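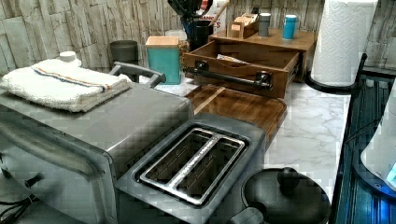
Polling place inspection, Brenham ward, community hall
By Zawadi Khaemba
December
3 comments | 12 shares

The hall serves 1,594 registered voters and was checked against the standard list before the council by-election. Most items passed. In the kitchen, the toaster oven has a folded towel lying on top of it, so heating appliances get their own line under item 6.

1. Step-free entrance: Pass. Ramp is sound, handrail firm.
2. Door width at main entrance: Pass, 100 cm clear.
3. Signs: Fail. The arrow at the Kinport Road gate points to the old entrance. Replace.
4. Voting booths: Pass. The low booth wobbles, fold a card under the leg for now.
5. Ballot box and seals: Pass. Seal numbers to be read out to agents before opening.
6. Kitchen: Pass with comment. Nothing to be left on top of heating appliances on polling day. Unplug at close.
7. Fire exits: Pass. Rear exit must stay clear of stacked chairs.
8. Party posters: Fail. One Benmoussa leaflet on the noticeboard inside the lobby. Remove.
9. Ballot papers: 800 delivered in the first batch, second batch due the evening before.

Comments

Taha Hamdy: Item 3 was raised last time as well. Can we have the new arrow up before the postal vote deadline?

Zawadi Khaemba: Ordered. I will fit it myself and recheck item 8 on the same visit.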